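Home build: robot arm keeps snagging between bedside table and bed. Worth carrying on?

Posted in: Workshop and Home Builds

Evie Bainbridge

I have been at this since November and I am starting to think the whole idea is daft, so talk me into it or out of it. The plan is an arm that opens a bedside table drawer, takes out one thing (tissues, glasses case, that sort of size) and puts it on top. It is meant for a relative who can't twist round in bed to reach the drawer. Everyone online makes this look like a wet weekend's work. It isn't.

The fingers are my own, black, with a long slot in each one. The control software is Bistia, which I went for on the strength of a lot of cheerful posts that I now suspect were written by people who had never opened a drawer with it.

What I have to work with:

1. The table. It is round, so there is no flat front to square up to. The phone and its coiled cord have to stay, and so do the tissues.
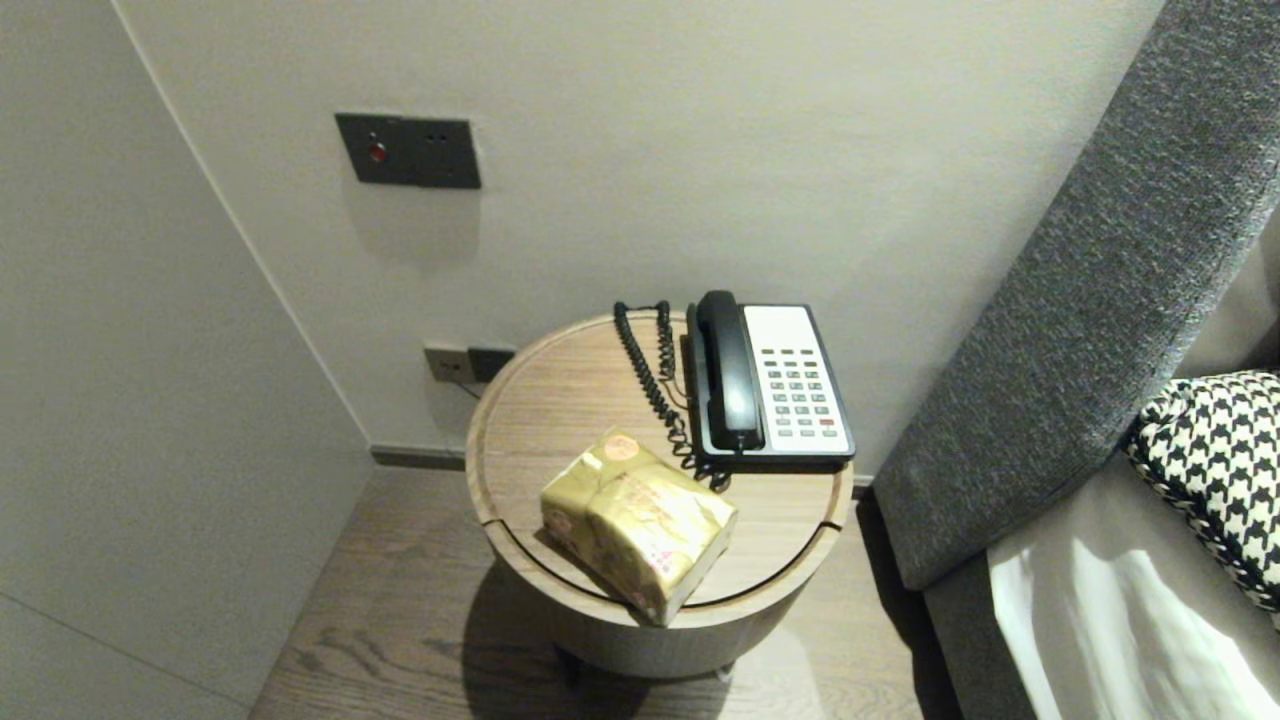
2. The gap. Between the drawer and the side of the bed there is very little room for the arm to back out. With the drawer open there is less again. The bed can't be moved.

3. The approach. Bistia wants to come in from the bed side every time. If I make it pretend the bed is a solid block it plans a huge loop round the front and gives up after 14 seconds.

The drawer itself runs on a metal slide and is easy by hand. My trouble is what comes after. Once it is open, the fingers have to get from outside the drawer to inside it without catching the curved front or dragging the sheet. 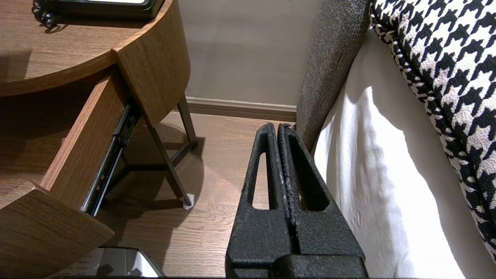 I have tried slower speeds, a bigger safety margin and a smaller safety margin. Out of 41 runs last month, 2 did the complete job. A friend in the shared workshop says that is normal for this stage, which I find hard to believe, and he also thinks I should spend money on the Cukis force sensor. I am not convinced a sensor cures a space problem. Has anyone got a bedside setup working day in, day out, and not only for a video?

Posted by: RutherfordShed

Your friend is half right. The success rate is bad but I have seen worse, and I agree with you on the sensor. It will tell you that you have hit the bed frame. You know that already.

I'd go at it from the wall side. People avoid the corner because it looks cramped on paper, but table legs are thin and a wall doesn't move when you brush past it, whereas bedding does. Things to sort out before you try:

Measure from the wall to the edge of the table top, not to the legs. The top sticks out further and it is what your elbow joint will hit.

Deal with any cables first. A sagging one between the wall plate and the table is exactly the height a gripper likes to hook. Clip it to the wall or run it along the skirting.

Tell the planner about the top as a full disc with some thickness. If you only give it the legs it will happily swing up into the underside. 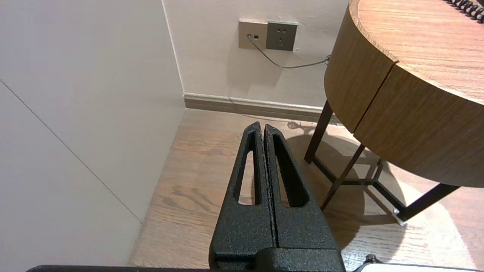 Then do the drawer in two moves with a full stop between them. Pull, let go, back off, lift clear above the drawer front, and only then come down inside. Bistia will try to join those up into one smooth sweep if you let it. There is a setting for that under path blending and it should be off. I left mine on for weeks because the manual said it was "recommended", and it cost me a finger (a printed one).

Would I trust mine overnight with nobody awake in the house? No. I'd want 1000 clean runs before I even thought about it, and I am nowhere near. Anyone who tells you theirs is ready for a real person in a real bed should be asked for the run log.

Posted by: ziton_fan

just get a Ziton, mine works fine out of the box

Posted by: Evie Bainbridge

Works fine doing what, though? I looked at the Ziton and every demo I could find was picking blocks off a flat bench.

@RutherfordShed, blending was on. Of course it was. I have switched it off and put the top in as a disc, and the loop round the front has gone. I haven't settled on the wall side yet. There is the arm's own body to think about as well as the gripper -- the white casing takes up a fair bit of room down by the table, and I had only ever modelled the fingers and the last link. I am also wondering about the sun. When it comes in low you get hard shadows of the arm and the table top all over the floor, and I can't tell whether the camera is treating those as things to steer round. Bistia's help pages say it copes with shadows. They say a lot of things.

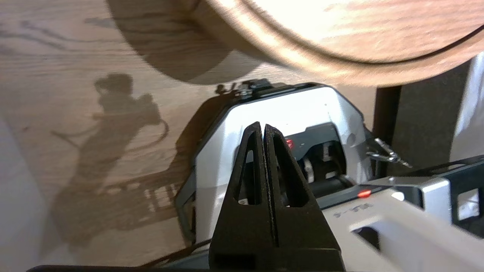
RutherfordShed replied that shadows were easy enough to rule out: draw the curtains, run the same path again, and compare the two logs line by line. If they match, leave the camera alone and go back to modelling the casing. He would still turn the speed down by half for the first try from the wall side, and keep a hand on the stop button.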